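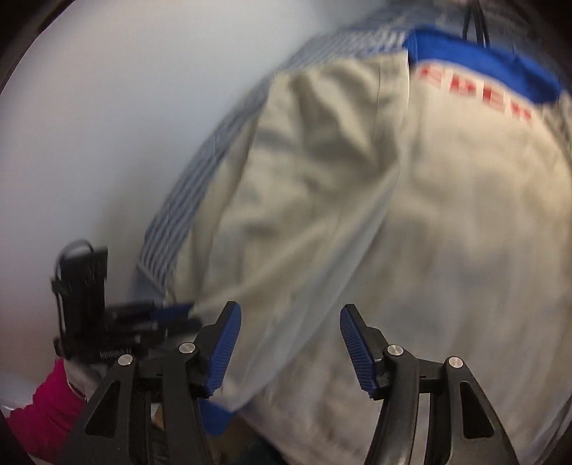
Several people on the Plilton list have written to me that cream jerseys should never be folded across the lettering, and I do see their point, having now cracked two of my own that way.

On 13 November 2018 the Vitale list member wrote:
> I fold mine sleeves in, collar up, and stack them 11 to a shelf. Does a
> coloured collar mark the pale cloth if it's put away for months?

It can, I'm sorry to say! I always slip a sheet of plain tissue under the collar, and mine have come out clean every February so far. Do air them well first, won't you, and go gently with the sleeves.

Warmest wishes to all at Dornavberg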